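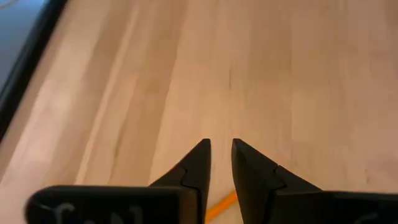 Wrist view, fingertips nearly meeting over the tabletop.

7 June 2025

I said in March that I'd write up the wrist camera test once I had enough runs to trust it. I have enough now. It took longer than planned, mostly because I threw out the first batch after finding a timing bug in my logging code.

The question was simple. When you train a policy by copying demonstrations, how much does it rely on the close view from the wrist, and how much on the wide view from above? I had a guess, which was that the wide view does most of the work and the wrist view helps in the last few inches. I wanted a number to go with it.

The setup is the two-arm table at Sitanham. Everything was trained with Stundari, which is my own training code and still not fit for anyone else to use. The data is 206 demonstrations of one job: one arm picks up a small block and passes it to the other arm, with everyday clutter left on the table and moved between runs. I trained three policies on the same demonstrations. One gets all the cameras, one gets only the overhead view, and one gets only the wrist views. The network, the number of training steps and the random seed were the same for all three.
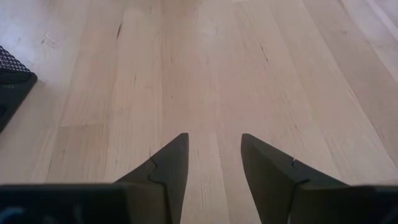
The wrist-only policy did much better than I thought it would, as long as the block was already in view when the run began. If it wasn't, the arm tended to drift over bare wood until time ran out. It has no memory past a few steps, so once it has looked at a spot and moved on, it may as well never have looked. Pale planks look like other pale planks, and I think it learned to use stray marks in the grain as a rough map. I can't prove that. I did turn a few of the recorded wrist views upside down and feed them back in, and the predicted motion changed more than it should have if the wood didn't matter.

The overhead-only policy had the opposite trouble. It always went to the right part of the table and then closed a little short or a little wide. It also got worse when one arm blocked the view of the other, and during a handoff that happens a lot.

With all the cameras, 86 percent of the test runs ended in a clean handoff. I counted a run as clean only if the second arm held the block and the first let go without dropping or dragging it. I'm not giving figures for the other two yet. I changed the starting positions halfway through those tests and need to redo part of them.

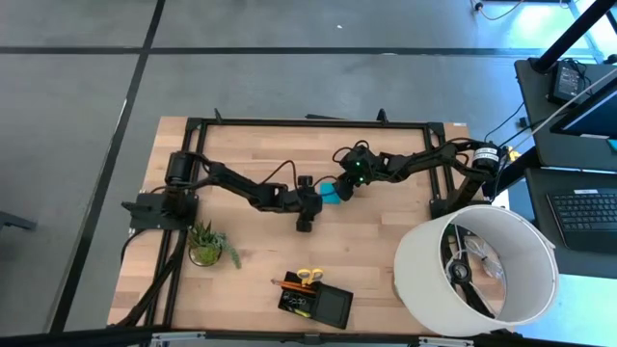
The part I care about most is the handoff itself. For a short time both grippers have hold of the same thing, and any error in one arm turns into a push on the other. I went through the failed runs step by step, and most of them were lost right there. The first arm let go too early, or the second arm kept moving after it had closed.

What helped was shortening the action chunk. I had been predicting long stretches of motion and playing them out before looking again. Cutting that to 20 steps made the arms a bit jerky -- you can hear it -- but the second arm now reacts when the block shifts in its grip. I also tried averaging overlapping chunks to smooth things out. It looked nicer and failed more often, so I took it out.

Next I want to try the same comparison on the Jomimby data, where the table is darker and the clutter is different. If the wrist-only policy falls apart there, I'll be more willing to believe the wood grain idea. I'd also like to add a small set of demonstrations that start with the block out of view of both wrists, so the policy sees what searching looks like.

The logs are up in the usual folder, minus the batch with the timing bug.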